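Boxes, jars and drawers: odds and ends for the small kitchen
Page last tidied October 3, 2000

Quick ones first, the long stuff about storage is further down. Send more if you've got them.

BURNT PANS
Cold water, a good spoon of bicarb, bring to a simmer, lid off. Leave overnight. Most of it lifts with a wooden spoon in the morning. If not, do it again. Don't go at it with the metal scourer, you'll only give the next lot of porridge something to hang on to. Not for aluminium, it goes black.

Milk pans: rinse with cold water before the milk goes in and leave it wet. Sticks less.

CHOPPING BOARDS
Onion smell - half a lemon and coarse salt, rub, leave ten minutes, rinse. Stand the board on its edge to dry, never flat, or it warps like mine did. Damp cloth underneath when you're cutting and it stops skating about.

Garlic hands: rub them on the tap under cold water. Works for me, doesn't work for my sister.

KETTLE FUR
White vinegar and water, half and half, up to the line. Boil, switch off, leave an hour. Pour away, boil twice with plain water. Tell the rest of the house first. Ville Lahtinen made a pot of tea with it and drank most of a mug before he said anything.

DRAWERS THAT STICK
Rub a candle stub along the runners. Plain white candle, the cheap sort. Soap does as well but goes gummy in a steamy kitchen. If the drawer has dropped at the front it's usually the bottom panel come out of its groove, so empty it, turn it over, push the panel home and put two small tacks in at the back. Not at the sides.

Drawer too full to open? Long ruler through the gap, press down, wiggle. It's always the potato masher.

STORAGE JARS
Label the jar and not the lid. Lids get swapped. Masking tape and a biro is plenty, write what it is and the month you filled it. I've a jar of flour here that says January and I'm not saying which January.

Getting old labels off: warm soapy soak, peel, then cooking oil on whatever gum is left. Leave it a bit, wipe, wash. Nail varnish remover for the really stubborn ones, but window open, and keep it off plastic.

Smelly lids (pickles, curry paste) want a day out on the windowsill. Or put a bit of crumpled newspaper in the jar, lid on, leave a couple of nights.

Onni Niskanen writes from Urkitlow to say he keeps rice with a bay leaf in to put the weevils off. I've heard that before, never tested it. He also says to freeze new flour for 2 days before it goes in the cupboard, and that one I do swear by. Let it come back to room temperature before you open the bag or it takes up the damp.

SHELVES
Line them with the back of leftover wallpaper, plain side up. Don't glue it. Drawing pins at the corners, change it when it's grubby.

Heavy things low, light things high, anything you use daily between your hips and your eyes. Sounds obvious but go and look where your big casserole is.

Tins: newest at the back. Takes a minute more when you put the shopping away, saves you finding the treacle from the last house.

A string across the front of a narrow shelf stops bottles coming off when the door bangs. Two hooks and a bit of garden twine.

CARDBOARD BOXES
Had a few letters asking about this after last time so here goes.

Keep the good ones, flatten the rest. A good one is square, clean and still stiff at the corners. If it's been near meat or fish or it smells of anything, out. Damp ones too, that's how you get silverfish.

Cut the flaps right off if it's going on a shelf, or fold them down inside so you've got double thickness round the rim. Folding is better for anything you'll be pulling in and out. Score along the crease with the back of a knife first and it goes over cleanly.

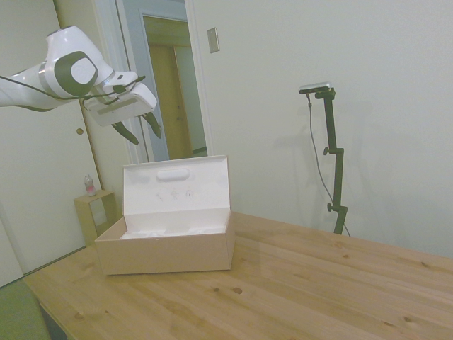
Open box on the table, pale outside, white inside. A light inside helps you find the small stuff.

Brown inside? Line it with white paper, lining paper or the back of old gift wrap, paste it thin and let it dry flat or it'll cockle. Flour and water paste is fine in a dry cupboard. In a damp one use proper glue.

Handles: cut a slot in each short end, well down from the top, and tape round the raw edge. Without the tape they tear the first time theres any weight in.

Dividers are just strips of card, each one slit halfway, slotted together like the inside of a wine carton. Make them a shade shorter than the box is deep. Good for spice jars, candles, cake cutters, batteries, all the bits that roll.

Weight. Don't trust a tape-only bottom with tins or jars. Put a second piece of card across the inside, cut snug, grain running the other way. A box of 8 full jam jars is as much as I'd carry upstairs.

Write on the end that faces out. Not the top, you'll stack somthing on it.

UNDER THE SINK
Nothing in cardboard down there, ever. Plastic washing up bowl, the old one, holds all the bottles and you can lift the lot out when the pipe drips. And it will.

Cloths over the edge of the bowl to dry, not in a heap.

BITS OF STRING, BAGS, ETC
Carrier bags: fold in strips, roll up, stuff in an empty tissue box. String: wind round a clothes peg. Rubber bands on the doorknob like everybody's gran. Corks, keep a couple, stick one on the point of the skewer in the drawer.

STILL WANTED
A way of getting candle wax out of a wicker basket that doesn't involve boiling water on my foot. Also what do people do with egg boxes, I've got far too many. Seedlings, yes, I know about seedlings.

Next page will be laundry, mostly collars.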